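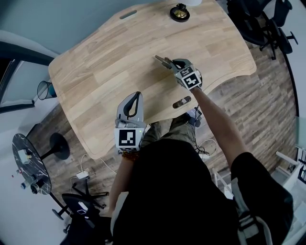 Spent most of the day on the draft rules for the handheld sets, the ones Signe Vik wants in place before Skanesell takes over the second room. Version 3 is down to two pages. The part I kept rewriting was the marker rule. Each gripper has its white cube with the black patterns, and my wording now is that nothing may cover a face of it, sleeves included. Short sleeves or sleeves pushed up past the elbow. I left jewelry out for now. A beaded bracelet on the wrist sits well below the cube, and I don't want a rule we won't enforce.

Cables are the other thing. Struan MacAulay's line was "floor to be kept clear," and there is still a tangle of black and white ones on the planks by the desk. I changed it to "cables tied and out of foot reach before the first take" - that can be checked.

We have 299 takes from the old rules and I'd like to keep them separate from whatever comes next. Struan thinks one folder is fine. Left it open.

Still to do:

- wording for when to stop a take
- who signs the sheet at Ustance
- ask Signe if June is a firm date

Home by seven. Soup again.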